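I promised to write again in September and I am keeping the promise, although the evenings are short and my desk at home is covered with notebooks. The project has a name now. We call it Heltari, and its purpose is to teach an arm to work inside old computers by giving it many examples of a person doing it well.

My part is to drive the arm. Each example is one attempt, start to end, and I must write if it is good or bad. Sheldon McIntyre wants 269 good ones before he trains anything. On my best afternoon I made 15.

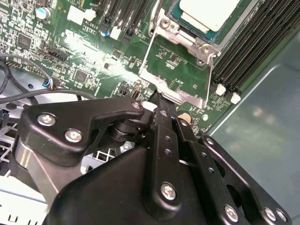 Sarum Notes, no. 2

From the wrist camera the board looks like a small city. I had to learn this view slowly -- the memory slots run diagonally, the processor sits far up, and the gripper itself takes most of the lower half. When light reflects from the board, a part of it becomes white and I lose the small letters there. Heather Lowther told me to keep such examples too. The system should meet glare before it meets a customer.

What I find difficult is to be even. If I hesitate above a part, the hesitation is also recorded, and the system will perhaps learn to hesitate like me.
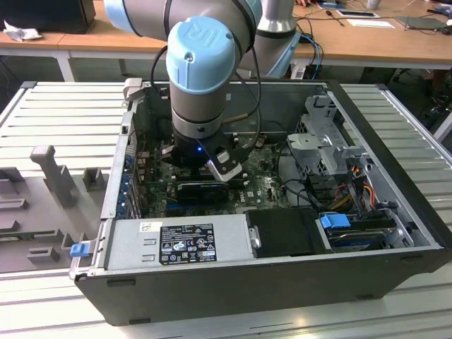
The arm over the open tower, with the graphics card under the gripper.

The second camera is kinder, and I use it when I label. Sheldon says that by 2030 a student will not believe we did this by hand. Maybe. For now I have a list of bad attempts to go through again, and Heather does not agree with me on two of them.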